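Why I rewrote our blade rules

I've put this off for a while, mostly because writing about house rules is dull and I assumed reading about them would be worse. But two people have asked what we do about sharp things when collecting tabletop demonstrations, so I'll set down where we've got to.

Some background. I look after the procedures for the manipulation bench at Skornham. We record people doing ordinary table tasks with hand-held grippers: plates, trays, cutlery, cloths. When I took over, the rules lived in a document called the Premell sheet, after the project it was written for. It had 16 points and one of them was about knives. It said "take care with sharp items", and that was the whole of it.

The trouble with a rule like that is you can't check it. If I walk past the bench in the afternoon I can't tell whether someone is taking care. I can tell whether a blade is lying on a tray, and I can tell whether there's a second hand near the edge. So I went through the sheet and tried to turn every point into something you could see from where you're standing, or drop it.

The blade section now has 4 rules.

Every blade has a parking place. On our table it's the tray, and a knife that isn't held in a gripper goes back there between recordings. It does not go on the placemat, on a plate or on the table edge.

One person, one blade. If two people are working at the same table, only one of them has a blade in the jaws at any time, and the other keeps hands and gripper on their own side until it's parked.

Point away from the other person. I had "away from people" at first, but with two grippers in play nobody could agree what that meant, so it's now the other person, and if you can't manage it you move your chair.

If it slips, let it fall. This one came from the Ehlers lot, who share some of our kit, and I think it's the most useful thing on the page. The instinct is to catch it with your free hand. We practise dropping a butter knife on purpose with new people, a few times over, until they stop grabbing.

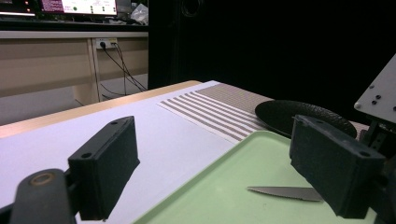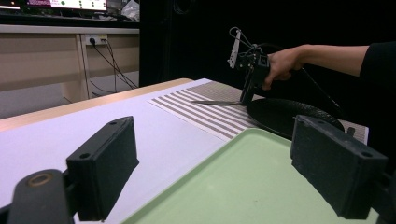

The striped placemat, the black plate and the green tray are in both.

On the question of whether you should use real serrated knives at all, I've gone back and forth. A blunt plastic one is safer and nobody argues with that. But a plastic knife bends, it weighs next to nothing and it reflects light differently, and if the recordings are meant to help with real cutlery then at some point you need real cutlery in them. Our position for now is that new people start with blunt ones and move to real ones after they've read the sheet and done the dropping practice. I'd like a firmer test than that and haven't written one.

Cables were the other big change. The old sheet said to keep them tidy. The new one says a gripper's cable must have enough slack to reach the far edge of the table without pulling, and you check that by doing it before the first recording of the day. A cable that snags while you're holding a blade is the case I worry about most, more than anyone being careless.

We log near misses as well. In the set I went through before the rewrite there were 904 recordings, and 253 of them used something with an edge. The notes on those were so patchy that I can't say anything sensible about how often things went wrong, and that bothered me enough to add a column. It takes a yes or a no, and a blank counts as unfinished, so the recording doesn't go into the main set until someone fills it in. People grumbled for the first week or so.

Fallby has asked for a copy of the sheet to adapt for their kitchen work. I've sent it with a warning that the parking rule assumes a seated operator and a table that stays put, and they have neither. I suspect they'll need a proper holder fixed to the counter. If they come up with a good one I'll probably copy it.

Still to do: glass. We have one line on it and it says to take care.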